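Laundry Sorting at the Jandley House

Lucinda Szabo keeps a page of ordinary household jobs, and September was the month for clothes. The whole load gets folded on the bed, then goes back to the drawers one pile at a time.

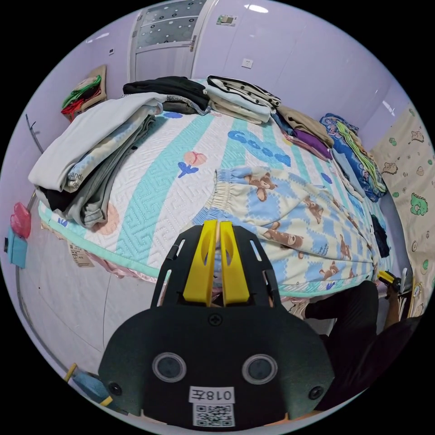

BEDROOM

Teddy bear pajama pants, folded, with the elastic waistband at the top. The other piles stay at the far side of the bed — greys and whites over the dark things on the left, polka dots on top of the creams at the back.

The striped quilted cover makes a good folding surface. Allow 20 minutes for a full load, longer if there are socks to match.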